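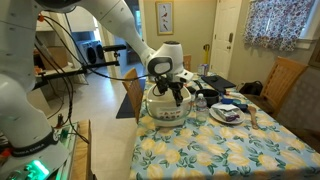
Cream-white plastic bucket, dining table.

Lusatdale Angling Club
Pre-season tackle and boat check, club-owned gear
Checked by: Mỹ Phùng
Date: Friday, June 14, 2019

1. Rods
Guides and tip rings: PASS with comment. Cotton wool run through every ring. Rod 24 snagged at the second guide, small crack in the insert. Tagged and taken off the rack.
Reel seats: PASS. Rod 25 was stiff but locks.
Ferrules: PASS.

2. Reels
Drag: FAIL on one. The Drornico multiplier slips and then grabs. It did the same in January and was put back on the shelf without a label. It has a label now.
Bail arms and springs: PASS.
Handles and screws: PASS, two tightened.

3. Line and leader
Main line: replace on all the beach reels. It is chalky for the first few metres and breaks well under its rating at the knot.
Leader material: PASS. One 200 m spool of Zendar left, unopened. Please cut from the old spool first.
Ready-made traces: bin anything with a rusty swivel. I did most of the box but not the bottom tray.

4. Hooks, knives, pliers
Hooks stored with points covered: FAIL. Loose trebles in the lid of the blue box again.
Knives sheathed: PASS.
Long-nosed pliers: one pair seized, oiled, still poor.

5. Boat (Bùi)
Lifejackets: PASS with comment. Number 43 has a frayed crotch strap. Not to be worn until the strap is changed. Gas cylinders all screwed down hand tight, no corrosion.
Anchor and warp: PASS. Shackle wired.
Bilge pump: PASS on the switch, float not tested.
Flares: in date.
Kill cord: PASS, but there is no spare on board — buy one.
Rowlocks: PASS.

6. First aid box
Plasters low. Eye wash out of date, replace. Scissors missing.

Outstanding before the first trip: kill cord, eye wash, strap for 43, main line. The rod and the reel can wait.

Signed: M. Phùng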